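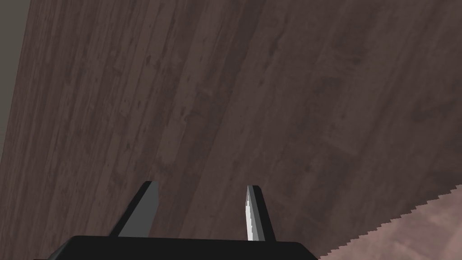

*Opening slide: dark wood grain, close up*

**Speaker notes: small centers and the rent question**

Good morning, everybody, and thank you for coming in before the coffee ran out. (Wait for people at the back to sit.) I'm going to talk about neighborhood shopping centers, the kind with a grocery store at one end and a hair salon at the other, and why I still like owning them.

Start with Triltau. Most of you have driven past it. We bought it with 4 empty units and a parking lot that flooded every time somebody washed a car, and my partners were very patient with me about that — more patient than I would've been!

- Mention the grocer's renewal first. It's what people ask about.
- Don't get into the roof.

Next, Namberg. It has 267 parking spaces and 3,473 square meters of space to let, and the trouble there was never foot traffic. The leases all ended in the same June. Whoever set that up must have liked a quiet life for a few years and then a terrible one. We sat down with each tenant in turn, usually over something to eat, and offered longer terms to the ones who could carry them and shorter ones to those who couldn't. Bheki Msimang did most of that sitting down, so if he's in the room, please point him out and let people clap.

(Pause. Sip of water.)

Turnover rent: go slowly here, last time I lost half the room. The tenant pays a lower base, plus a share of sales over an agreed level. Mabuza, the bakery, took that deal, and I'll admit I worried, as I do. A good month for them is now a good month for us, and a bad one hurts us both, so we pick up the phone a lot sooner.

Then the survey. Nearly 1,000 shoppers answered it, and what they wanted was benches, better lighting and a bathroom that's open. I had a whole speech ready about food halls and had to put it back in the drawer.

If there's time, do the Skero story — the short version, with the sign that was delivered to the wrong town. If not, go right to questions.

Likely questions: interest rates (say what we're paying, don't guess where they're going), online shopping, and whether Triltau is for sale. It isn't.

Remember to thank the hosts and give back the clicker.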